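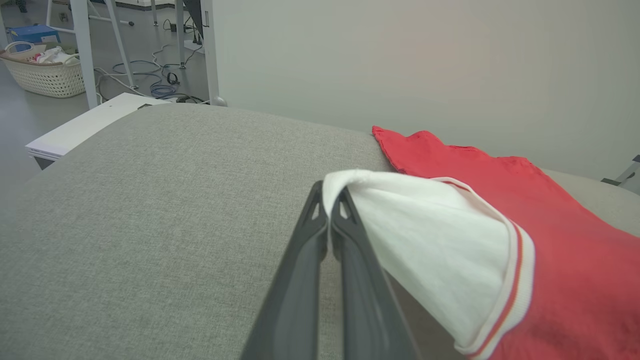
White collar with striped rib trim on a red knit top, held at the fold.

Folding knit tops with contrast collars

Scope: polo-type and rugby-type knits where the body is a strong color and the collar is white or near white. Woven shirts are covered on a separate page.

Surface

A padded bench or ottoman with a tight woven cover is adequate for one or two garments. Knit fabric grips the weave and stays where it is put. A bare tabletop is faster for a full load but lets the body slide when the collar is pulled. Brush the cover first. Lint from gray upholstery shows on a white collar and not on much else.

Before folding

Check that the garment is fully dry at the collar seam, where there are several layers. A damp seam against a red body is the usual source of a pink line under the collar. If in doubt, leave the top flat for another 2 hours with the collar standing up.

Do not iron the rib trim. Pressing flattens the ribs and stretches the edge, which then waves. Steam from above and pat it flat by hand.

Collar

1. Lay the top face down and spread the shoulders.
2. Pinch the collar at the fold line, through both layers, near the center back. Do not lift by the trim or by a collar point.
3. Raise it slightly and let the body hang back onto the surface. Rumpling along the upper edge of the body normally clears at this stage.
4. Lower the collar and run a finger along the fold from the center out to each point.
5. Fasten the top button, if there is one.

Body

Fold each side in toward the center line, sleeves laid back on themselves. Fold the hem up to just below the collar, then fold once more for shelves or twice for drawers. Keep the last fold off the chest if there is a print or patch.

Storage

Stack with collars alternating left and right. A stack with all collars on one side leans and crushes the bottom one. For anything stored past one season, place a sheet of undyed tissue between collar and body. We use the Talier sheets, which come 100 to a pack; plain white tissue from a craft store works the same way.

Drawer dividers set 26 cm apart suit most adult sizes after the second fold. The Lindisis insert can be set to this width without cutting.

Correction, December: an earlier version of this page said to fold the collar flat and open for storage. This puts a crease across the trim. Store it folded down.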